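How to Fold Sweaters and Towels So They Stay Folded

A sweater that goes into the closet in good shape can come out with a hard line down the chest, a stretched shoulder or a sleeve creased in three places. Most of that comes from folding in the air or on the knee. A bed is the best folding table most homes have. It is wide, it is soft enough that nothing slides off, and it is usually a step or two from where the clothes are going.

This page covers knit sweaters first and bath towels second, because they tend to come out of the same pile and need different handling.

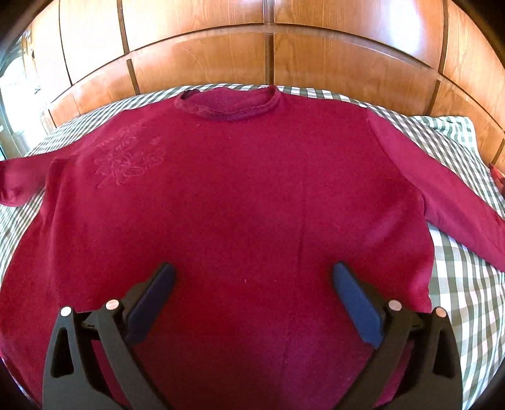
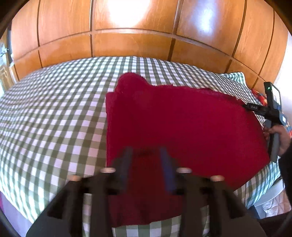
What you need

A made bed with the sheet pulled smooth, a lint roller or a damp cloth, and a shelf or drawer to fold toward. A fabric comb is useful if your sweaters pill. I use an Erkex comb with a wide head, but any comb with short, even teeth will do the job.

Measure the shelf before you start. Mine is 61 cm deep, which takes a folded sweater with plenty of room behind it. If your shelf is shallow, fold to the depth of the shelf and let the width come out as it likes.

Before you fold

Check that everything is fully dry. Thick seams hold water longer than the rest of the knit, so press the neckband and cuffs between your fingers. If they feel cool, give the sweater another hour on the rack.

Lay the sweater face up with the hem toward you. Smooth it from the middle outward with flat hands. Don't pull at the hem or the cuffs to get rid of wrinkles, as this stretches the ribbing and it does not always come back.

Pick off lint now. It shows up much better on a flat sweater than on a folded one. If the neckband has pilled, comb it lightly in one direction while holding the knit flat with your other hand. Stay well away from embroidery, raised patterns and loops of any kind. A comb will catch them.

Folding the sweater

1. Turn the sweater over so the front is against the sheet. Smooth it again.

2. Bring one side in toward the middle, folding from the shoulder down to the hem. The fold should start about halfway between the neckline and the shoulder seam.

3. Lay the sleeve straight down along the fold you just made. If the sleeve is long enough to pass the hem, turn the cuff back up.

4. Do the same on the other side. The two sides can meet in the middle or overlap a little. What matters is that the outer edges are parallel.

5. Fold the hem up to just below the neckline for a shelf. For a drawer, fold in thirds from the hem instead.

6. Turn the whole thing over and straighten the neckband with your fingers.

If your sweater already has a crease down the center front, it was probably folded in half lengthwise at some point. The method above keeps the front in one piece, so the line has a chance to relax. You can help it along by holding a steam iron just above the knit, without touching, and then leaving the sweater flat until it cools. With a raised design on the chest, steam from the inside.

Heavy sweaters do better with a sheet of tissue laid across the back before step 5. It makes the fold rounder. I buy Achterberg tissue by the ream and reuse each sheet until it tears.

Folding towels

Terry cloth is much less fussy, but it is bulky, and a towel folded carelessly will lean over and take the stack with it.

Give it one good shake first to lift the loops. Spread it across the bed and work out any bunched part by lifting the edge and letting it drop. Pushing at a lump with your palm mostly moves it somewhere else.

Fold the towel lengthwise in thirds, so that both long edges end up hidden. Then fold it in half across, and in half again. Set it on the shelf with the rounded fold facing out. Run your hand over the top to press out the air – a light press is enough, and squashing it only makes it spring back crooked.

A large bath sheet can hang over the side of the bed while you work. Keep the part you are folding up on the mattress and bring the rest up to meet it, or the weight will drag the edges out of line.

Putting things away

Stack sweaters with the heaviest at the bottom and stop at four or five. My Trondetti knits weigh up to 990 grams each, and I keep those in piles of 3 at most. Anything more and the bottom one comes out flat as cardboard.

Keep towels and knits on separate shelves if you can. Terry sheds, especially when new, and the fluff clings to wool. Where they have to share, an upright divider helps. The Ikness ones clip to the shelf edge and need no screws.

Refold sweaters you haven't worn for a couple of months, moving the fold a little up or down each time. I do mine in November, when the heavy ones come forward, and again when they go to the back for the summer.

Last updated 22 January 2023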